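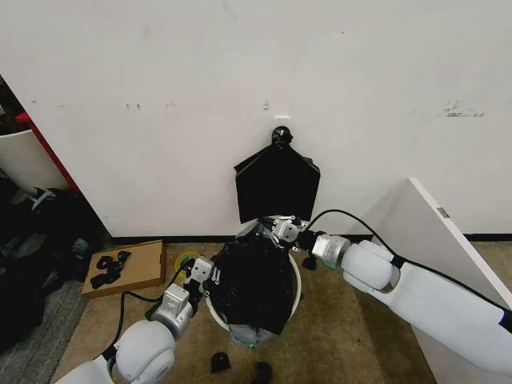

What is the hardest part of getting a pair of robot arms to change a trash bag?

Opening the new bag. Lifting and carrying are easy by comparison, but a fresh bag is two slippery layers stuck to each other, and the arms have to find the gap between them and get a grip on just one side.

So that is where most of our summer went at the Uvdale workshop, and I have loved nearly every minute of it. The project is called Pimisik (Kulap Wiriya picked the name and won't tell any of us what it means), and it started as a bench project with a single arm that sorted screws. Then we got hold of a second arm to match, Ross Baird rebuilt the mounts so the two could reach toward each other without knocking elbows, and suddenly there was a whole world of two-handed jobs to try! Folding towels was a disaster. Trash bags looked simple. They aren't, and they turned out to be far more fun.

The way we teach it is by steering the arms ourselves and saving every run, the good ones and the clumsy ones. We have 1214 runs saved so far. Kulap has done the most by a long way, usually after dinner with the radio on, and her runs are lovely to watch played back because she never hurries the wrists. Mine look like somebody fighting a tent. 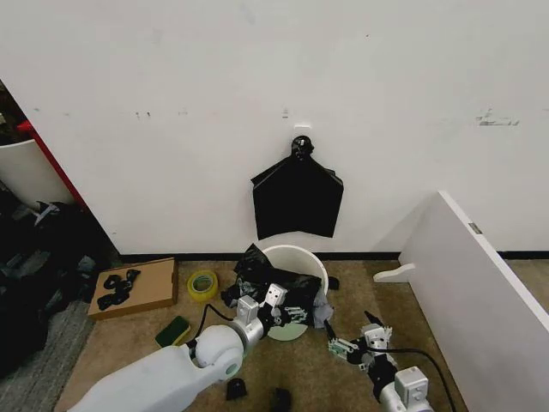
Page last changed: August, 9:40 p.m.

Some notes for the people who asked at the last open evening what we'd changed since spring.

The fingers are new. The old ones were too wide at the tip and pushed the plastic away before they closed on it. Ross filed down a spare set one night to see what would happen, liked the result, and then drew up a proper narrow pair. It was version 3 that stuck. They close on a very thin fold now, and they're short enough that they don't flex when the bag is pulled tight. If you'd like to print a set for your own arm, ask him for the drawings, he's delighted when anybody does.

The cables are still a pain. They need enough slack for the wrist to turn all the way over, and whatever slack we leave finds something to catch on. Ailsa Gunn has been trying different lengths and tying points, and she has a sketch for running them along the forearm that I think is going to work. It does mean taking both wrists apart again. Bring snacks.

And we've stopped giving the arms a tidy start. Early on we set the bin and the bag in the same spot every time, and Pimisik got very good at that one spot and hopeless everywhere else. Shift the bin by the width of a hand and it would close on thin air with total confidence. Now whoever is driving nudges things between runs, turns the bin, tips it a little, leaves the bag in whatever shape it falls into. The first week after that change was grim, and then the numbers started climbing. 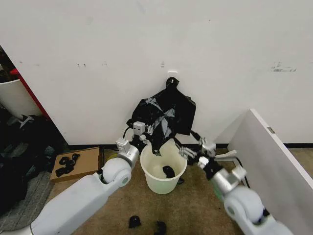

Climbing is a fair word for it, too. On its own, with all of us keeping our hands in our pockets, it finished 76 of the last set of tries. That set was almost 200, so there's plenty left to fix, but in spring we'd have cheered for one. We did cheer for one! Annag Mowat ran in from the woodshop thinking there had been an accident.

Most of the misses now come in the same place. Both hands have the bag, the mouth starts to open, and one side slides out of the fingers. Lorna Hepburn thinks we're pulling too fast. Ross thinks it's the fingertip surface and wants to try a thin rubber skin. We'll run both ideas separately so we can tell which one helped, and I have a bar of chocolate riding on Lorna.

After that I'd like to try tying the full bag shut. Kulap says one thing at a time. She's probably right, but I've already been practicing the knot with two pairs of kitchen tongs, and it can be done.

If you want a turn at driving, come by in the evening, any time after 7 p.m. You don't need to know any code. It takes a few minutes to stop feeling backward, and then you won't want to give the controls back.

Recent items
Pimisik gets a second arm
Morrison lathe is back in service
What we brought home from the Plalldale build night
Ailsa's guide to crimping small connectors
Woodshop hours for August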